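## Trindico open afternoon, Stulham

We got to the teaching room at 2. Imelda Buenaventura was driving the arm from a hand controller, and each run she made was saved for training. The set stood at 1,190 runs, 44 of them from that morning.

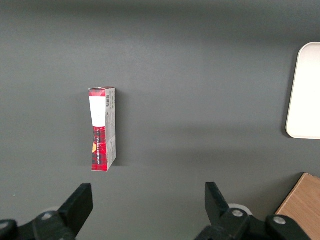

*Red plaid box on the gray table, gripper open, wrist camera view.*

Visitors got one try each. I closed the fingers too early. Stefaniia Hutsuliak told me to slow down near the table and let me go again.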